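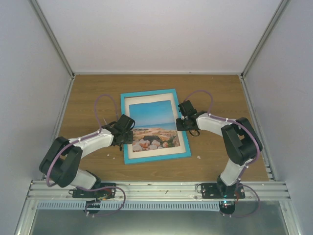 4. What people say about their beach pictures

I went into the interviews thinking I'd hear a lot about vacations. I had a whole page of questions ready (where was it, who took it, would you go back) and I was pretty proud of that page. By the second household in Edport I'd mostly stopped using it. People were happy to tell me where they bought the frame, what color the room was before they painted, and which aunt can't stand it. Ask them which beach it was and you'd often get a shrug!

Of the 534 framed pictures my respondents told me about, the sea view was the kind they had the most trouble placing. Wedding pictures came with names and a year. School portraits came with a complaint about the haircut. A coastal photograph like the one in Figure 3, with clear sky, a thin strip of sea and pale boulders along the bottom, tended to come with a feeling and not much else. "It's just calm," a retired bus driver in Brekke told me, and then she talked for 20 minutes about her hallway.

Sabine Brinkmann, who coded half of the transcripts, wanted to call this group "placeless." I argued against that for most of August, and I still don't like the word. My respondents did connect these pictures to a place, only it was the place where the picture hung. One man in Ustier had moved his from apartment to apartment for years and could list every wall it had been on, in order, including a bathroom he was a little embarrassed about. He had no idea what country it showed. I'd call that a picture with plenty of place in it.

4.1 Frames and mats

The frame mattered more than I'd planned for, and I only have good notes on it from the later visits. (If you're going to do a study like this, put the frame on your form from day one.) People who had picked a strong color, like the bright turquoise-blue in Figure 3, usually had a story about picking it. People with plain black or plain wood frames mostly said it was what the store had. Cream and white mats got almost no comment, apart from two people who told me at length about cutting their own.

Rosemarie Mühlbauer has suggested to me that a blue frame on a sea picture is a way of making the sea bigger. I love this idea and can't support it with what I've got. In Plallar, eight respondents chose blue and gave the sofa, the curtains or a rug as the thing they were matching. When I asked about the water, one of them laughed and said she supposed it went with that too. I've coded her under "furnishings" and left a note beside it, and I come back to her in Section 5 with the gift pictures.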